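Our report on small firms and borrowing, by Mircea Coman and Aurel Filip

We started this project in September, when our tutor at Undthorpe asked each pair to choose one question about money and stick with it. Ours was whether small firms in Flostton find it harder to borrow than they did 5 years ago. We sent out 600 letters, which took far more stamps and evenings than we'd bargained for, and 60 owners were kind enough to write back.

Most of them told us the interest rate wasn't their main worry. What wore them down was the waiting — weeks of forms, then a phone call asking for the same forms again.

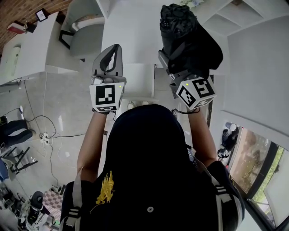 We then sat down with 11 of the owners for a longer chat. The manager at Minitz, a small parts maker, had given up on the bank and paid for a new lathe out of savings. Furtună, the bakery near the station, got its loan in the end, but only after the family home was put up as security. We'd have loved to speak with the lenders too, and we did ask, but none of them had replied by the time we wrote this up.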